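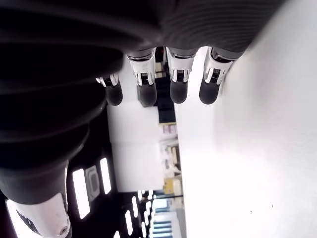 Robotic hand, close up

From: Kevser Canpolat
Date: July 16, 2025
Subject: Re: Re: Stillance, anyone seen it yet?

Hi all,

Ooh, finally somebody brings this one up! I went to the early show at the Lakatos (the little screen upstairs, the one with the bad armrests) and I've been wanting to argue about it ever since. I'll answer in pieces.

> I thought the first half was terrific and then it fell apart
> once the sister shows up. Also the running time! Does
> anything need to be that long? I checked my phone twice,
> which I never do. My wife liked it more than me.

See, I'm with your wife. The sister is the movie for me! Up to then it's a guy in a rented house playing the same piano piece over and over, and pretty as that is, I was getting itchy. Then she walks in with the groceries and starts talking about the insurance money and I sat right up. That whole kitchen conversation is one take, or it's cut so well I couldn't find the join (and I was looking).

Running time, okay, I'll give you that. You could lose the ferry trip completely and I don't think anyone would miss it. You could lose the uncle too.

> And what was with the ending? Did he mail the letter
> or not?

I say he mailed it. You see him with the envelope at the station, and in the next scene he's wearing the other coat and his hands are empty. My friend who came along says he left it in the first coat, and we went back and forth on that all the way to the parking garage. If anybody has read the novel please tell me how it goes there, but put a spoiler warning on it for the others.
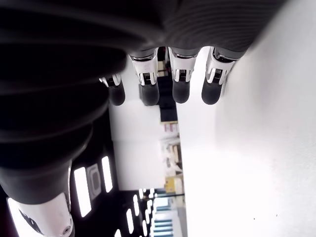
One thing you didn't mention is the music, which I loved. It's the same composer who did Giver, the one about the organ donor that half this list hated last November. I hated it too, but I bought the soundtrack! This one is quieter, mostly cello, and there's a tune under the closing credits that I had in my head for days. Stay for it if you go.

Now for business. Cellitz is putting out a disc in the fall, and it's a limited run of 1000 copies with the director's two student shorts on it. Their last limited title was gone before I even got my card out, so if you want one, get on their newsletter now. I'm not sure if it will play on every machine, so check the region thing before you order. I got burned on that once and ended up with a very nice box I can't watch.

Also, whoever is keeping the list of everything we've covered, my copy stops at 340 titles and I know we're past that. Could you send the new one around again? The last attachment came through as gibberish on my end.

I'm going to see it a second time next week if anyone wants to come. Tickets are 18 dollars now, ouch, but the matinee is cheaper. Write me off list.

Kevser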